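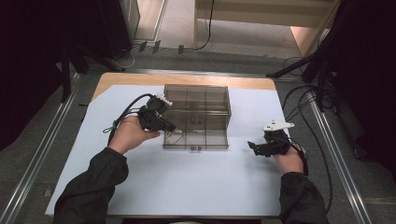

We had been promising ourselves a trip out to Kondgate for the better part of a year, and I'm so glad we finally got on the road and went (two of us in one small car, 140 miles each way, with a very good pie stop in the middle). The folks at the Umero workshop had put coffee on and cleared the whole morning for us, which was awfully kind.

What we mostly wanted was time with the hand-held grippers. You hold one in each hand and do the job yourself, and the fingers get the same bite at things that a gripper on an arm would. We tried the Magnusson pair first and then the Grundero pair, on the same little jobs: picking up small parts, opening latches, steadying a box with one side while the other reached in. The Magnusson closes with a lovely light squeeze, and I could have played with it all day! The Grundero is stiffer and my thumb was complaining before lunch, but it held on better to anything slick, and I came around to it more than I expected.

Clear plastic gave us both trouble. You think you're over the wall of a compartment and then you bump right into it, and I bumped into it plenty. Cables are the other thing to think about, and I'd want mine run up over the shoulder if we bought a set.

After lunch they let us watch an arm run the same kind of task, slower than we'd been but a good deal steadier. We're hoping to go back in May with our own parts bin.

Recent items
Notes on wrist cameras, wide and narrow
Two controllers side by side
Our bench gets a new top
Visit reports: older entries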